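Minutes - Mailing and Stationery Meeting, Larklow office, November
Present: Magdy Tahiri (chair), Lourenço Cordeiro (minutes)

1. Envelopes
The last order from Simões was 200 kraft envelopes. Magdy wants the same kind again for the Plavivton mailing. Lourenço asked for a heavier paper, but the price was too high and this was dropped.

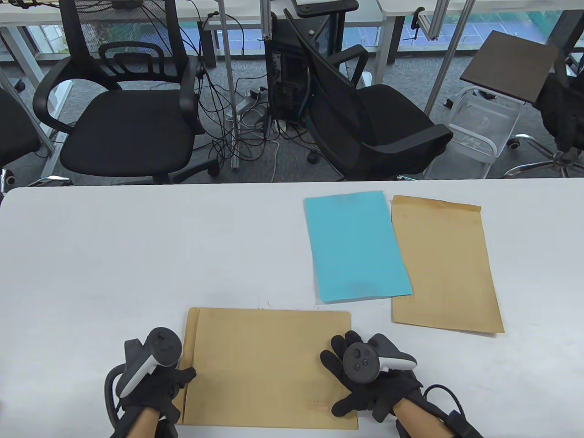
Kraft envelopes and light blue paper on the white table.

2. Filling and addressing
Each envelope gets one blue sheet, folded once if needed. Flaps stay open until the address has been checked against the list - two came back last time with the wrong suite number. Magdy will

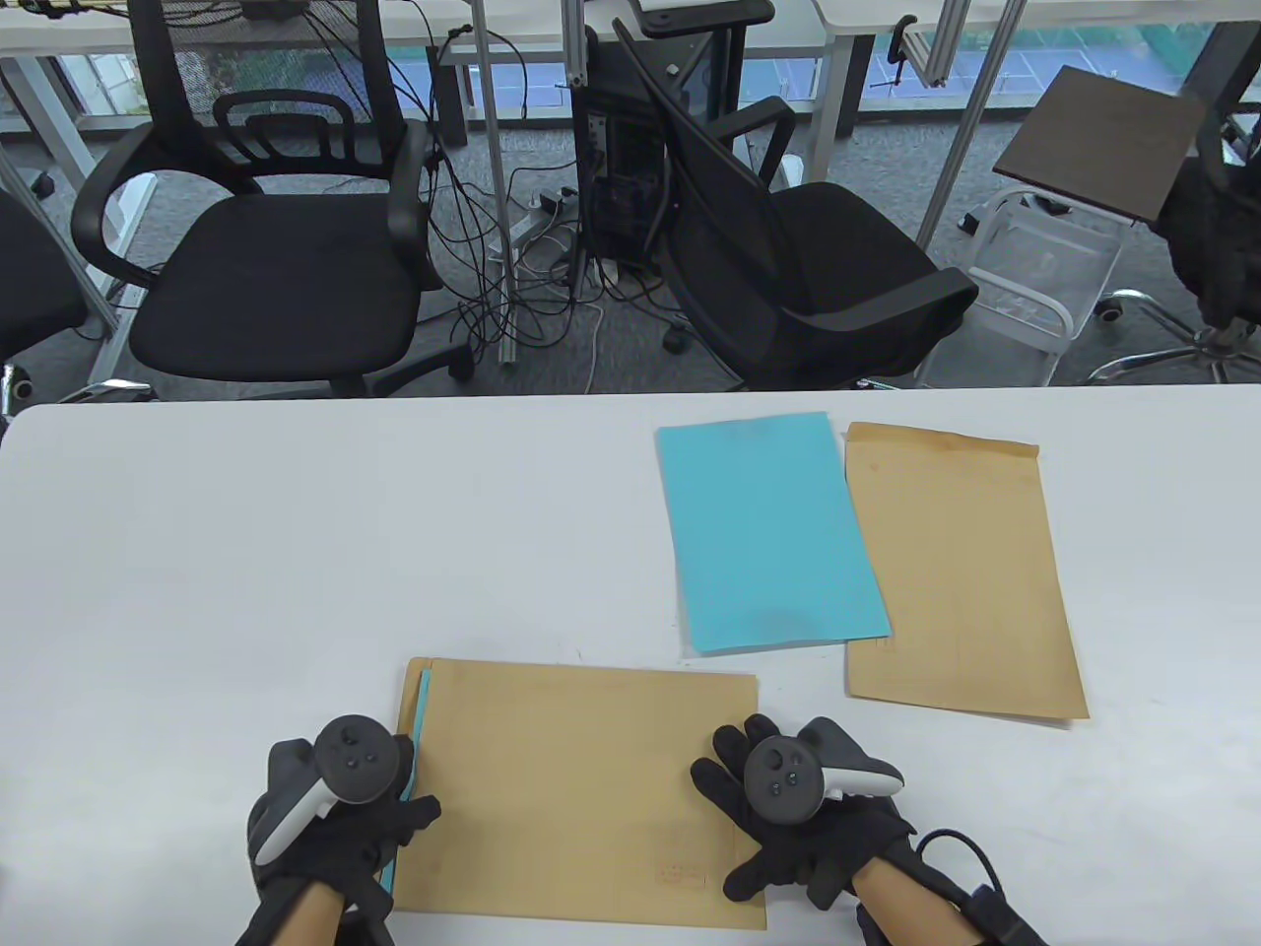

send the corrected list before the next batch is started. Plirklow addresses go on a separate page. Return address goes on the back.

3. Budget
Postage and paper together are not to go over 3,000 for the year. Lourenço to keep the receipts. 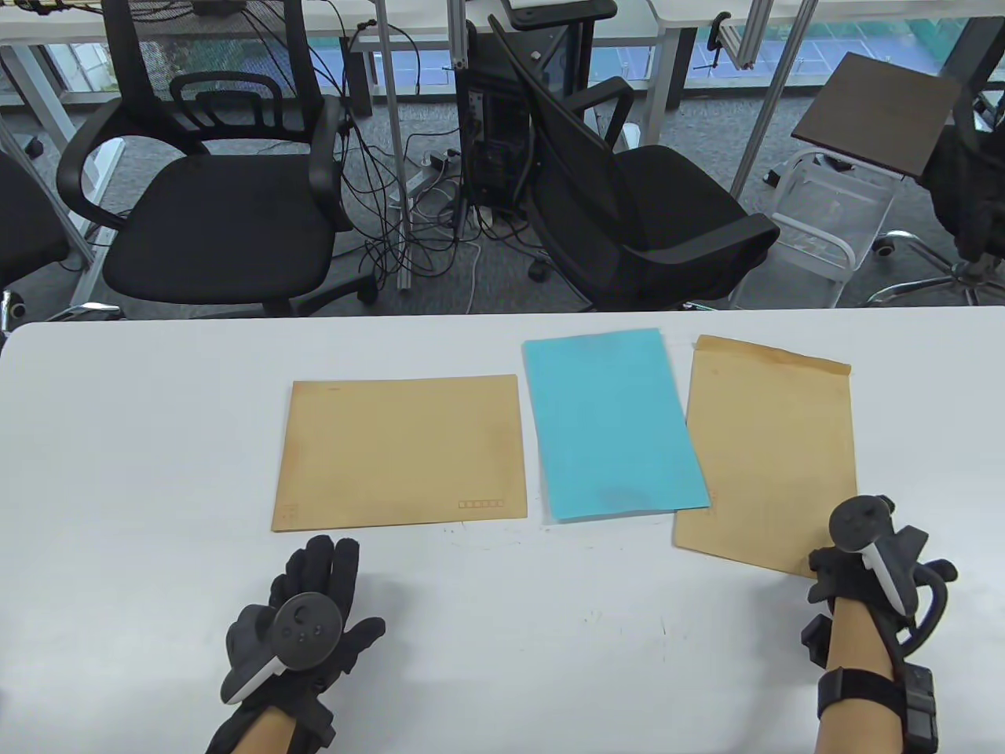 4. Office area
Cables on the floor by the chairs to be tied up. Magdy asked for the spare chairs to go back against the wall after use. Agreed.

Next meeting at 2 p.m., same room, date to be set by email.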